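Storbridge Toy Library reopens its soft toy shelves with a food theme

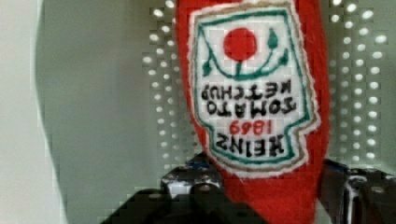

Red plush ketchup bottle with an embroidered Heinz label.

24/01/2021 – Storbridge Toy Library is opening its soft toy shelves again after a full sort and repair of the collection. Families can borrow from the shelves by booking ahead, and toys will be handed over at the side door on Jemelier Street.

The library holds 500 soft toys. Of these, 300 have been checked, mended where needed and put back on the lending list. The rest will follow in stages, with the last group expected by July.

The first toys to go out are the play food and pantry items. They were chosen after families asked for more things to use in pretend kitchens and shops at home. The group includes the plush ketchup bottle, which has the words "TOMATO KETCHUP" and the date "1869" stitched on its label under a red tomato with green leaves.

"Play food was always the first box to empty on a busy morning," said Ankica Krasniqi, who runs the toy library. "Parents kept asking when it would be back. We decided to start there and do the teddy bears after."

Each toy was looked over for open seams, worn patches and threads coming away from labels or faces. Toys that could not be made safe were taken off the list. Stitching work was done by the Ichikawa sewing group, which meets in the same building and has repaired items for the library in the past.

"Embroidered labels take the longest," said Grigoris Karras of the sewing group. "You have to match the thread and follow the old stitches, and black lettering shows every mistake. Plain seams are quick by comparison."

Members may borrow up to 2 soft toys at a time, for 12 days. Toys should be returned in the cloth bag they came in. Please do not wash them before bringing them back – the library does this itself, and some of the felt-like fabrics lose their shape in a home machine.

If a toy comes back with a loose thread or a split seam, there is no charge. Tell the person at the door or leave a note in the bag.

Membership is open to any household in Storbridge with a child under eight. Forms are available at the side door and at the Stultirel Bookshop. Existing members do not need to sign up again, and cards that ran out while the shelves were closed will be accepted until the end of July.

The board game and puzzle shelves are not affected and remain open for booking as before.

ENDS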